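Minority stakes and the price of a vote

When Karon agreed in May to buy into Brastusov, most of the coverage dealt with the headline price. The more useful reading is in the schedule of share classes at the back of the circular, which sets out who can appoint directors, who can block a sale and who has to be paid first if there is one.

Karon will pay 221 million euros in cash for new shares in Brastusov, which runs a search tool for trade catalogues and spare parts. The new shares come in two classes. The ordinary class carries one vote per share and ranks equally with the existing stock. The preferred class carries 4 votes per share, pays no dividend for the first two years and converts to ordinary shares on a listing or a change of control. Karon takes most of the preferred class, and so ends up with more of the vote than of the equity.

The structure is common enough in deals between software companies where the seller wants to keep its founders' shares intact and the buyer wants to bring the business into its group accounts. Whether it can do so depends on control as the accounting rules define it. A voting majority normally settles the matter, but rights held by other shareholders can undo it. In Brastusov's case the founders keep a veto over the annual budget. If that veto is judged to be substantive, Karon may have to treat the holding as an associate and report a single line of profit or loss, with none of Brastusov's revenue in its own top line.

The circular does not settle the point. It says the treatment will be confirmed at completion.

What is being merged

Karon is also putting in its own search unit, Dinu, which has 600 staff and a separate index. The unit is valued inside the deal by reference to its revenue, on the same multiple as Brastusov. That is generous to Karon. Dinu sells much of its output to other parts of the group, and internal sales are priced by internal agreement. A buyer dealing at arm's length would usually ask for those contracts to be restated at market rates before accepting a multiple on them.
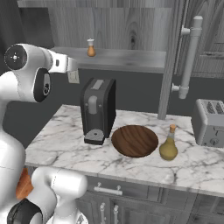 A white robot arm in a simulated kitchen with grey wood-grain wall panelling.

Brastusov's board took a different route and asked for a supply agreement. Karon undertakes to keep buying search from the combined business on the present terms, with a minimum annual payment, and to make it the default in its own messaging and browser products. The default placement is exclusive on desktop. On mobile it is limited to a trial, and either side can end that with notice of 2 months.

The wording matters for the valuation. Most of the growth in the board's forecast comes from mobile queries, and the forecast assumes the trial becomes permanent. There is no payment to Brastusov if it does not. The circular gives a sensitivity table for query volume and another for advertising rates, but none for loss of the placement.

The two indexes will be run side by side at first. Dinu's is refreshed continuously and Brastusov's in batches overnight, so combining them means choosing one method and rewriting the tools built on the other. The cost is charged to the combined business and shared by all holders in proportion to equity. Holders of ordinary shares therefore carry more of it than their votes would suggest.

The outside holder

Plostska, an investment fund, has held shares in Brastusov since an early funding round. It is not selling. Its existing agreement gave it a seat on the board and the right to match any offer for new shares. It has given up the second in return for a put option, under which it can require Karon to buy its holding at the deal price plus a fixed yearly return.

For Plostska this sets a floor under the investment. For Karon it is a liability, and one that will probably have to be shown on the balance sheet at the present value of the exercise price. Brastusov's smaller shareholders have no such option. They receive a special dividend paid out of the new cash, and continue to hold a stock in which fewer shares are likely to trade.

The special dividend also reduces the sum left for investment. After it is paid, and after deal costs, the cash remaining is enough for the index work and a modest expansion of the sales force — provided that the minimum payments under the supply agreement arrive on time.

Shareholders vote on Sat 21 June. The resolution to create the preferred class needs a three-quarters majority of votes cast. The supply agreement is put as a separate ordinary resolution, on which Karon's nominees will abstain, and each resolution is conditional on the other being passed.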